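**Teaching by remote control: my arm keeps nudging the number tiles instead of lifting them**

**Na-rae Yoo**

Hello all! I've been recording demonstrations for the number puzzle task on a two-arm setup, driving it by remote control, and I'm up to take 28 with very little I'd want to keep. The wooden tiles sit flat, so when I come down on one it tends to skate away from me – and by then I've fiddled so long that the recording is mostly dithering. Should I keep the fumbles in or start over each time?
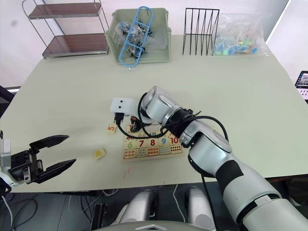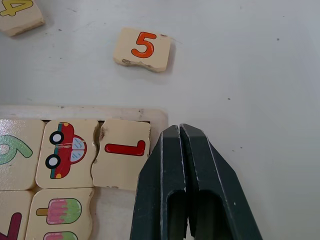

I've got the playback slowed right down, which helped a little, and I favour my right hand, so the left arm mostly waits its turn. Any advice would be lovely!

**Seo-ah Ma**

Oh, I remember this stage well, and I got quite grumpy with it! Line the fingers up with the two straighter sides of the tile before you go down, and steer by the wrist view for the last bit. Wavy edges are a nuisance to grip. I'd keep a fumble if you recover from it smoothly, and bin it if you stop to think. Practise five or so with the recorder off first – your hands need a warm-up too.

**Wotent**

just slow down

**Undis**

Agree with Seo-ah on keeping the good recoveries. I'd also start the tiles in different spots each take, otherwise it learns your favourite corner and not much else. Have a cuppa between batches, my worst takes are always the tired ones.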